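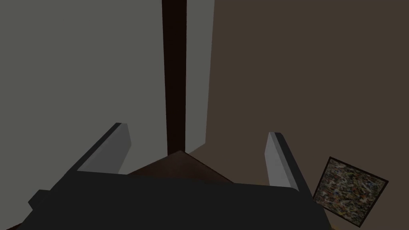 Wrist view in the sim, gripper open, nothing in it

Hi all,

Thanks for the quick answers on this, I wasn't expecting anyone to be up! Replying to Munther inline because he's asked the right things.

Munther Najjar wrote:
> Is it the gripper that's failing to close, or does the
> controller think it has already closed? Those are two very
> different faults. And does it happen from a fresh start of
> Triten, or only after a long run? We had something similar
> on the Abu Hammour cell and it was a stale width reading.

The second one, I'm nearly sure. The log says "grasp confirmed" and the arm carries on with the place move as if it had hold of the part, while the fingers are wide open. I ran 414 picks overnight and got 27 of these. None of them before pick 145, so I think your long run idea is a good one, though I haven't tried restarting every hundred or so to see if it goes away (that's tonight's job).

What bothers me is the safety side. Jeline uses that same flag to decide when the arm is allowed up to full speed, so a false "confirmed" means it sets off fast when it should still be creeping. In the sim, who cares. On the real arm at Beltthorpe there's a person loading trays on the other side of the bench, and I've asked them to leave it switched off until we've got to the bottom of it. 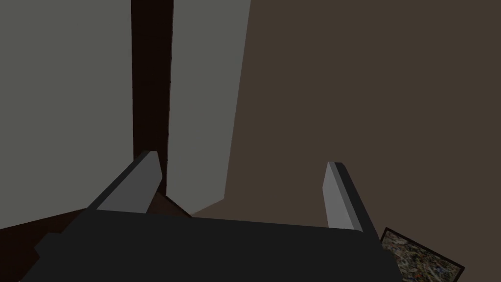 Same spot, another grab from the wrist camera. Fingers apart, picture frame bottom right

I did wonder if the width was being read properly and then ignored, so I printed it every 200 ms through one bad pick. The number never moved. It just sat at the closed value from the pick before, which sounds an awful lot like your stale reading.

Do you remember what you changed at Abu Hammour - was it the driver, or did you clear the value yourselves before each grasp? I can do the second one in five minutes but it feels like a plaster over something worse. Happy to send the full log to anybody who wants it, it's a bit big for the list.

Cheers for now, and ta again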